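Ticket: Left gripper position jumps during drawer tasks
Product: Skeltov handheld gripper pair, with head camera
Software: Piserico recorder and checker
Customer: Texier
Opened: 2023-07-25
Status: Solved

Texier wrote:

Hello, and first of all thank you for the help with our shipping mix-up earlier in the month. The kit arrived in good shape, the case is lovely, and we've been putting it to work in a bathroom showroom that lets us record among the display pieces. We open drawers, close drawers, move soap dishes around, pick things up off the floor and so on. We have 1,924 recordings so far and I'd say we've been very happy with most of them.

Now for the trouble. When we run Piserico's checker on the drawer recordings, the left gripper jumps. The right one is fine. The left one will be tracking along nicely and then the path snaps sideways by the width of a hand, stays there for a moment, and snaps back. On the playback it looks as though the left hand has teleported into the cabinet. The checker flags it as "pose discontinuity, left" and rejects the recording. Out of the whole set it has rejected 1,095, and nearly all of those are drawers. The recordings where we work at countertop height mostly pass.

What I've tried already, so that you don't have to ask:

Restarted everything, in the order given in the booklet.
Changed the cable on the left gripper for the spare.
Wiped the printed faces on the marker cubes with the cloth from the case.
Swapped which person wears the kit. We're quite different heights, and it made no difference at all.
Moved to another part of the showroom, which seemed a bit better, but we only did a handful there before closing so please don't lean on that too much.

I should mention that we power the receiver from a Dremex battery pack and not the one in your box, as ours went missing between the car and the front door. It's rated the same. If that's the problem I'll be embarrassed but relieved.

Skeltov Support wrote:

Thank you so much for such a complete write-up, it really does save everybody a round of messages. And I'm glad the case found you in the end!

I don't think the battery pack is to blame. Low power usually shows up on both sides at once, and it shows up as gaps in the recording, where your path has no gaps and simply goes to the wrong place for a while. I'd like to leave the Dremex pack alone for now and come back to it if we run out of better ideas.

A sideways snap that comes and goes is nearly always about how the marker cube is being read. The head camera looks for the black square patterns on the cube and works out where the gripper is from whichever faces it can see. As your hand turns, one face goes out of view and another takes over. If the software has the wrong idea of where one of those faces sits, you'll get exactly what you're describing, a jump when that face takes over and a jump back when it hands off again.

Could you tell me a few things?

Which firmware is on the left gripper, and which is on the right? It's on the device page in Piserico, near the bottom.
Has either cube been off its bracket since you got the kit?
What's the lighting like, and is the floor shiny? Glossy tile can throw back enough light to wash out a pattern when you're looking down at it.
And how is the person standing and holding the grippers when the jump happens?

Texier wrote:

Good morning! Answers below, and I'm sorry if I go on a bit.

Both grippers say firmware 9. I checked twice as I was rather hoping they'd be different and that would be that.

The cube question I've had to ask around about, so I'll come back to you on it.

Lighting is fluorescent tubes on a high white ceiling, plus daylight from the windows, though the blinds are mostly down. The floor is large light gray marble-patterned tile and yes, it does pick up reflections from the lights. We hadn't thought about it until you asked, and now we see it all the time.

As for how we stand, it's close in to the vanity, looking more or less straight down, with the left gripper pointing at the floor and the right one out in front. The drawer we've been using most is the one on the right-hand side of the cabinet.
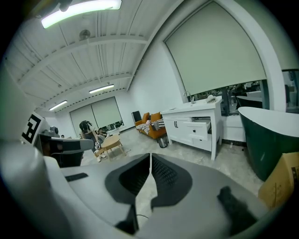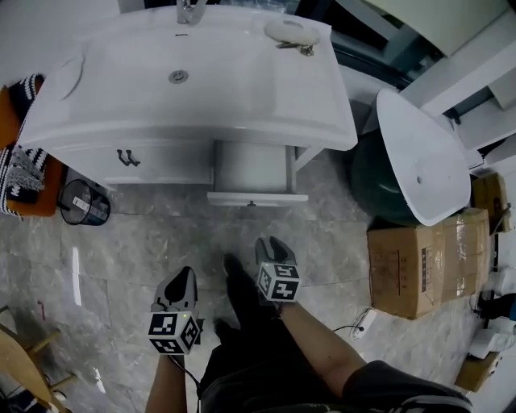

We did the reflection test that's in the back of the booklet as well, where you hold the gripper still over the floor and wait for the score to settle. Left and right came out the same, both in the green. Then we did it again over the countertop, same again. So if it's the tile, the tile has something against our left hand in particular.

One more small thing while I'm writing. The opening width on the left gripper never quite gets to zero in the readout when we squeeze it shut. It sits at 2 mm. The right one goes to zero. I don't know whether that's connected.

Skeltov Support wrote:

You haven't gone on at all, this is very useful.

Let me take the small thing first. A width that stops at 2 mm is a zeroing matter and it won't move the position around, so please don't worry that it has spoiled anything. With the gripper fully squeezed, hold the trigger, open Devices in Piserico, choose the left gripper, and press Set Closed. Keep squeezing until the number changes. If it creeps back up over the day, tell me, and we'll look at whether a finger pad has worked its way out a little. They're a push fit and they can walk.

On the main problem, your reflection test has persuaded me that the floor isn't the cause. I would still tilt the last blind down if the sun comes round in the afternoon, just for tidiness.

So that leaves the cube. I've gone through the log bundle you uploaded, and every jump in the left path begins when the software changes over to face 4. Every one I opened, anyway, and I opened plenty. Countertop work hardly ever shows face 4 to the head camera. Reaching down with the fingers pointed at the floor shows it constantly, and I think that's why the drawers are suffering and your other recordings are mostly fine.

Please try this for me:

1. Set the left gripper on a table with the fingers pointing away from you.
2. Open the Cube View page in Piserico.
3. Look at the number stamped on the base of the cube and compare it with the number shown on screen for the left side.
4. Check that the small arrow on the base points toward the fingers. You'll need to loosen the bracket screw to see it. Two turns is plenty, and don't take it all the way out as it's tiny and loves a tiled floor.

Texier wrote:

Well, I think you've got it.

The number matches, but the arrow points off to the side. Having asked around, I can now tell you that the left cube did come off, in our first week, when the gripper was put back in the case the wrong way up and the lid was pressed down on it. It was clicked back on by someone who didn't know that it could go on more than one way, and I can't blame them because I didn't know it either. The right one has never been touched.

So it's been a quarter turn out ever since. I've turned it back so the arrow points to the fingers and tightened the screw. Set Closed also worked first time and the left now reads zero, thank you.

We haven't recorded anything yet. Should we do the hand calibration again first? And is there any hope for the rejected ones? It would be a great pity to do all those drawers over. My back would have opinions.

Skeltov Support wrote:

Wonderful, and please pass on that this happens to careful people too. The bracket lets the cube seat in four directions, and I'd like it much better if it only allowed one. I've added your ticket to the request for a keyed bracket.

Yes, please do the hand calibration again, left side only. It takes 11 minutes if you let it run its full length, and I'd let it run its full length. Go slowly with the wrist rolls and include some time with the fingers pointed straight down, as that's the pose you need most.

For the old recordings there's very good hope. The video is fine, the patterns were read correctly, and only the cube layout was wrong. Piserico can work the paths out again with a corrected layout:

1. Copy the recordings to a second drive before anything else.
2. Open Tools, then Reprocess Poses.
3. Choose Left, then Cube Rotation, and pick the quarter turn that matches what you found. If the arrow pointed to the right as seen from behind the gripper, that's +90.
4. Run it on three or four recordings and check the playback.
5. If the left hand stays where it belongs, run the rest overnight.

Do leave out anything made in that first week before the cube came off. Those were right to begin with and the correction would make them wrong. If you aren't sure of the day, the checker results will show you, as the rejections will start all at once.

Please also run the ones that passed, from the same stretch of days. They may have passed only by never showing face 4 for long, and they could still carry a smaller error.

Texier wrote:

Calibration done, and a fresh batch of drawers recorded this morning, open and close, both sides of the cabinet. All passed. I watched a few on playback just for the pleasure of it.

The arrow had been pointing left, so we used -90. I tried +90 on one recording out of curiosity and the left hand went somewhere near the ceiling. The rest ran overnight and the checker is going through them now. It's slow, but what it has finished is nearly all green. A few are still rejected for a different reason, "gripper out of view," and looking at them that's fair enough, we were reaching too far round the side.

We've put a dot of nail polish on each cube and its bracket so that they line up. If the keyed bracket ever comes along we'd gladly have two.

I can also report that the original battery pack has been found, in the pocket of a raincoat. We'll probably stay with the Dremex one for the showroom and keep yours as the spare, unless you'd advise against it.

Skeltov Support wrote:

No objection at all to the Dremex pack. Just charge the spare now and then so it doesn't go flat in a drawer (or a raincoat).

The "out of view" ones can't be recovered, I'm afraid, as there's nothing for the camera to read while the cube is out of sight. For the side of the cabinet, try taking half a step back and turning your whole body toward the drawer before you reach. Most people find the head follows along and the cube stays in sight.

I'm marking this as solved, but replying to it will open it again for the next 30 days, so if the overnight batch throws up anything odd please do write back on this same ticket and all of the above will come with it.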